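**FOR RELEASE IN OCTOBER**

# Pollock Releases Version 8 of Gruria Lease Accounting Software

PRAKUTBERG — Pollock today announced the general release of Gruria 8, the latest version of its lease accounting and space records software for organizations that rent office, storage, and light commercial property. The release adds a revised calculation engine, a new import tool for scanned and spreadsheet-based lease schedules, and a single audit log covering all changes made to a lease record.

Gruria 8 is available to all customers with a current maintenance agreement. Hosted customers will be moved to the new version in October during the regular overnight service window, which opens at 11 p.m. local time. Customers who run Gruria on their own servers can download the installer from the customer portal.

## Calculation engine

Earlier versions of Gruria stored each payment schedule as a fixed table. When a rent review, extension, or partial surrender was entered, the table was rebuilt from the date of the change forward, and the earlier portion was kept as a separate record. Reports that crossed the date of change had to join the two records, and rounding differences could appear in the period where they met.

Version 8 replaces the fixed table with an ordered list of lease events. Balances are computed from the full list each time a report is run. The opening balance of one period is always the closing balance of the period before it, to the cent. Discount rates may be entered by lease, by group of leases, or by term length, and the rate in force on any past date can be recovered from the record.

Reports covering up to 2,000 active leases are run in a single pass. Larger portfolios are split into batches and combined at the final step. The user does not need to set the batch size.

## Import tool

The import tool accepts comma-separated files, common spreadsheet formats, and scanned schedules in PDF form. Fields are matched by column heading where headings are present. Unmatched fields are placed in a holding list and are not written to the lease record until a user has assigned them.

Three checks are applied to every import:

- Start and end dates must fall in the right order and must not overlap an existing term for the same space.
- Payment totals must agree with the stated annual rent, after any rent-free period.
- Each space code must exist in the property register.

Rows that fail a check are returned in a separate file with the reason shown in the last column. Rows that pass can be posted without waiting for the others to be corrected.

## Audit log

All edits, approvals, and imports are now written to one log. Each entry shows the user account, the time, the field changed, and the values before and after. Entries cannot be edited or removed from within the application. The log can be filtered by lease, by space, or by user, and exported for external review.

## Space records

The property register has been extended to hold room-level entries beneath each floor. Room entries carry a usable area, a use class, and an optional cost center, and may be linked to one or more leases. Where a room is shared between cost centers, the split can be entered as a percentage or as an area — the two methods cannot be mixed within the same room.

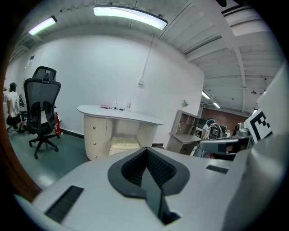

Photographs and floor plans may be attached to any room entry. Attachments are stored with the register and are not counted toward the document limit of the linked lease.

## Upgrade notes

Customers upgrading from version 7 can convert existing records in place. Customers on version 6 or earlier must first move to version 7. A trial conversion report is provided and should be reviewed before the final conversion is started. Custom reports that read directly from the old schedule tables will need to be rewritten — a field map is included in the release notes.

## Pricing

There is no charge for the upgrade under a current maintenance agreement. New licenses are priced by number of active leases. The Alness add-on for multi-currency reporting is sold separately and requires version 8.

## About Pollock

Pollock develops accounting and property records software for tenants and managing agents. The company is based in Prakutberg.

**Contact:** Press Office, Pollock, Prakutberg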